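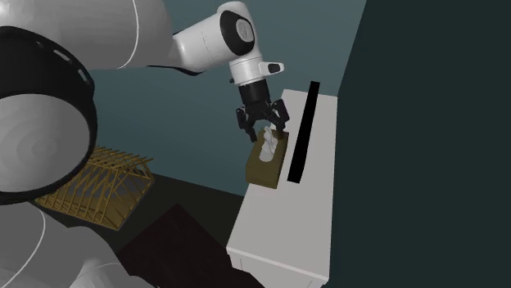
Tissue box task in the simulator, two-finger gripper open over the top of the box.

Ticket 644: Gripper comparison, tissue box pick, box slides or gets squashed
Opened by: Ataahua McPhee
Project: Bandance
Opened: May 2019
Status: open, workaround in place

Summary
Trying the Galli two-finger gripper model against the Brultia one on the same arm, same room, same box. The Brultia picks the box up most of the time. The Galli closes nicely, lifts a little way, and then the box slides out or the fingers sink into its sides. I'd love to get to the bottom of it, as the Galli is so much quicker to close and I really want it to win!

Setup
Arm and controller settings unchanged between runs. Box on the white counter, near the front edge and turned a little. Approach from above, fingers open, one to each side of the box. Room is the stock one with the truss model on the floor, left in so the collision checks match the earlier runs.

Log

Entry 1
Ran both grippers with default grip force. Brultia fine. Galli dropped the box on nearly every run, always in the first part of the lift. Closing looks lovely on playback, so I don't think it's the finger path.

Entry 2
Put the Galli's grip force up from 2 to 7. Now it holds on, but the fingertips go into the box by a visible amount and the arm shakes when it stops at the top. Went back to 2.

Entry 3
Checked the friction values, and this is where it gets interesting. The Brultia file has friction set on the finger pads. The Galli file has it on the gripper body and nothing at all on the fingers, so they were using the room default (slippery, good for furniture, rubbish for picking things up). Copied the pad values over. Big improvement straight away! Box now stays in the fingers through the lift unless the wrist turns.

Entry 4
Wrist turn still loses it. The box swings and one end drops. Tried lowering the grasp point so the fingers reach further down the sides before closing. Better again, but on some runs the planner refuses the lower pose and reports a collision with the counter. Nothing touches the counter on playback that I can see.

Entry 5
Reply from the Bivdale support desk: the Galli collision shape is a single block around each finger and it reaches past the real fingertip. That would explain the false collisions. They have a finer shape in testing and sent me a copy. Very quick of them, thank you.

Entry 6
Finer shape loaded. Lower pose accepted every time so far. Simulation is slower, though still perfectly usable on my machine. I also raised the controller rate to 800 to see if the shaking at the higher force would go. It did, mostly. There's a small wobble left when the arm stops, and I can live with it.

Entry 7
Swapped back to the Brultia with the new rate, to be fair to it. No change either way. It's steady, a bit slow, and does the job. I've grown rather fond of it.

Also noticed: the tissue sticking out of the top isn't part of the collision model, so either gripper can pass straight through it. Harmless for side grasps. Anyone planning to pull the tissue out should raise a separate ticket, and please add me to it, I'd like to have a go at that one.

Workaround for anyone on the old Galli file
Set friction on both finger pads, using the values from the Brultia file.
Leave grip force at 2.
Keep the grasp point high until you have the finer collision shape.
Avoid turning the wrist while lifting.

Still to do
Repeat with the box square to the counter edge.
Try a heavier box.
Ask Bivdale if the finer shape will be in the October release.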